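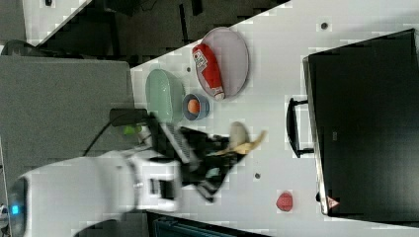 Tabletop kitchen set: contents, storage and care

Issued 5 February 2024 to all rooms using the Merkar play kitchen sets

The tabletop kitchen set has now been through one full check, and the stock list has been revised. The old list went back to May and still carried items that were withdrawn when the Torklow wooden food was retired. Please discard it and use the one kept in the lid pocket of the storage box. Queries on contents go to Kalkidan Gidey. Replacement orders go to Kidus Lencho, with the stock number from the list.

Cookware and tableware

The cookware consists of a large black pot and a small black pot. They are stored nested, small inside large, with the green-handled utensil laid on top. The utensil does not fit across the box in any other direction, and two have been bent by forcing the lid.

The mint-green oval colander and the mint-green mug are listed on one line as stock number 116. They are ordered together and cannot be split, so a room that loses a mug will receive a colander with its replacement. Return the surplus piece to the store.

The pale lavender plate and the small blue bowl are listed separately. The plate goes at the bottom of the box, face down. The bowl sits inside the colander with the fruit in it.
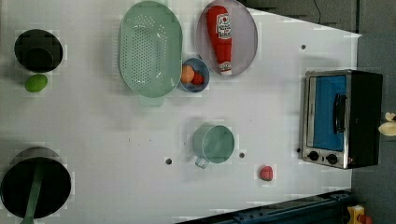 Kitchen set on the white table, with the toaster oven at right.

Food items

The fruit on the revised list is as follows: banana, lime, orange, strawberry. Spare strawberries are held in the store under stock number 123. They are the item most often reported missing, and in most cases they are later found inside a pot or in a coat pocket. Please look in both places before filling in a replacement slip.

The ketchup bottle is for display and pretend use only. It should be stored with the cap closed and must not be filled with water. Residue collects under the cap and cannot be reached with a brush. Bottles that have been filled are to be withdrawn.

Toaster oven

The toaster oven is listed as a prop. It stays unplugged during sessions and is kept on the table, not in the box. The door should be lowered by the handle and should not be used as a shelf. At the January check the hinge on one unit had dropped on the left side through having pots stood on the open door. Kidus has reset it, but the part is not stocked by Zwane and a second failure will mean writing off the unit.

Knobs are to be left at the off position at the end of each session. Wipe the glass with a damp cloth only.

Table surface

The white tables are pre-drilled. The holes are fixing points for the side rails and should not be filled, taped over or used for pencils. Crumbs and modeling dough collect in them. Clear them weekly with a dry brush, then wipe the whole surface with the Kikmont cleaner at the dilution printed on the bottle. Abrasive pads leave gray marks on the white finish that do not come out.

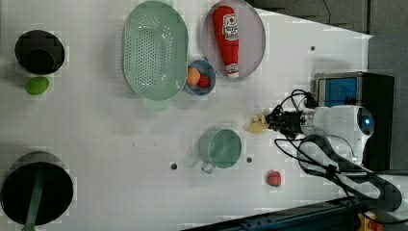
Heavier pieces should be kept clear of the table edge when the set is laid out. The usual layout places the pots to the left, the colander and plate along the back, and the mug in the middle with free space around it. Rooms are free to vary this, but the oven stays on the right in every room so that the door opens the same way.

Cleaning intervals

Tableware and cookware: hand wash weekly in warm water with mild detergent. Do not use the dishwasher. The lavender plate warps above a moderate temperature and will then rock on the table.

Food items: wipe after each session. Do not soak. The banana has a seam along its length which lets water in, and the piece takes several days to dry out.

Utensils: check the joint between handle and head at each wash. Any movement in the joint means withdrawal.

Checks and budget

The set is to be checked against the list at the end of each week and the sheet initialed. Missing pieces should be reported on the sheet itself. Notes left in the box have not been reaching Kalkidan.

The replacement budget for the year is 2000, against 2199 spent last year. Most of the difference was the second toaster oven, which will not recur. Requests for additional pieces beyond the standard list will be held until the May order.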